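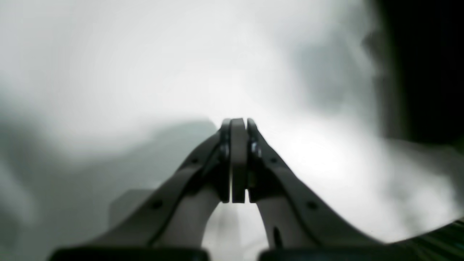 4. What went wrong (week 6 on)

Gripper would not open on command. Sunday run, Hernbridge lab bench, arm homed fine, fingers closed to zero and stayed there. Controller said "open". Fingers stayed shut, tips tight together, nothing in the jaws.

First guess was the screws near the fingertips. Checked both, both tight. Second guess was the Costigan driver board, swapped it for the spare - same thing. Lost most of a day on that.

Real cause was in our own code. Encoder offset gets saved at shutdown, and we had killed power mid-cycle, so it saved a bad value. Controller beleived the fingers were already at full open and sent no current. Log shows 1,265 open commands, 732 of them after the fault started.

4.1 Safety

Worse part. One of us had a hand near the tips when the offset was cleared and the fingers moved straight away. No injury but it should not of been possible. E-stop was on the far side of the bench.

4.2 Fixes

- offset now checked against the hard stop at every startup
- current limit lowered on the Verkano supply
- E-stop moved to operator side
- hands out before any reset, second person calls it

Re-ran 16 cycles after the fix, no fault. Not enough for the Fisov spec, full test still to do in May.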